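Keep the clumsy examples

By Amarachi Chukwu

14 shares | 2 comments

Most teams gathering examples for a learning arm throw out the awkward runs. I think they should keep more of them. At Zovlow we recorded 81 runs in a simulated kitchen and were ready to drop seven for looking untidy. 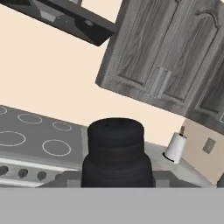
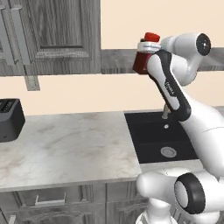

Simulated kitchen: the counter beside the cooktop, first, and the arm holding a red jar, second.

Riku Noguchi argued for keeping them, and I now agree. A set made only of smooth runs teaches a narrow habit. Label the rough ones and leave them in.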